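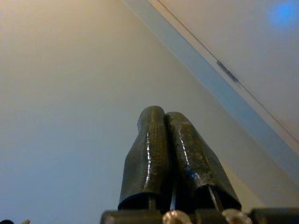

**Brevelau working group, minutes, 19/10/2023**

Present: Poul Ingvarsson (chair), Iman Ait Ali, Mostafa Belhaj, Zineb Sqalli (minutes)
Joining from Visilthorpe, with sound after the second item: Said Belhaj

**1. Last minutes**

Accepted, with one correction. Mostafa did not "promise" the ablation by June. He "expected" it. The minutes now say expected.

**2. Handoff results**

Iman showed the two-arm results. The policy trained on all three cameras is better than the head-only one at the small-object tasks and slightly worse at everything else. Poul asked how slightly. Iman said slightly enough that she would like more trials before writing a number on a slide, because numbers on slides have a way of getting to Benjelloun.

The training set for both policies is the same 366 episodes, so the gap can't be blamed on data. Mostafa tried anyway. His point was that the wrist views are at their most useful in the last few centimeters, and that we label a whole episode good or bad without saying where it went bad. Agreed that this is a fair point, and that he made it in March as well.
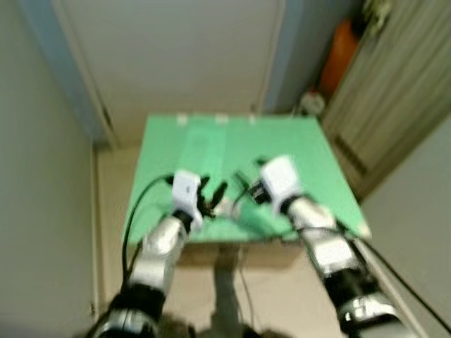 Long discussion of when a handoff counts as done. Iman's rule is that the receiving gripper has closed and the giving one has opened. Mostafa wants the object held for 500 milliseconds after that, as several of Iman's successes are, in his words, "drops with good timing." Iman asked for this not to be minuted.

Decided: use the 500 ms hold and score the old trials again. Iman will do the head-only set and Mostafa the three-camera set, then swap a part of each to see whether they agree. If they don't, Poul decides, and we've all seen how Poul decides.

**3. Blur**

Said (now audible) has been looking at frames where the arms move fast. The head view smears badly in those and the policy tends to hesitate just after. He tried dropping the blurred frames from training. That removed about 900 frames and made things worse – the policy learned that arms jump. He put them back.

Next he wants to slow the teleoperation down instead. Zineb pointed out that the operators already find it slow. Left open.

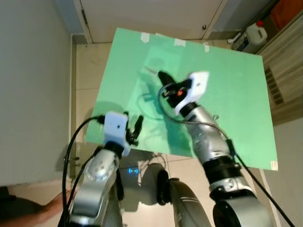
Mostafa asked whether anyone had checked that the green board sits in the same spot from one session to the next. General silence. Zineb will mark the corners and write down the offsets from now on. Earlier sessions will be described in the paper as having "natural variation in placement."

**4. Rolent controller update**

Put off again. Poul would like it noted that he had slides.

**5. Paper**

The methods section stands at 6 pages, of which Said thinks two are needed. Iman has the results table, blank for now and very nicely laid out. No title yet. Poul's suggestion was not seconded.

**Actions**

- Iman, Mostafa: rescore with the hold rule, swap a part, compare
- Said: ten slow episodes as a test, same task, same objects
- Zineb: corner marks, offsets log
- Poul: ask Benjelloun for the extra week, without saying why
- Mostafa: ablation (expected)

Next meeting once the rescoring is in. Said will test his microphone beforehand.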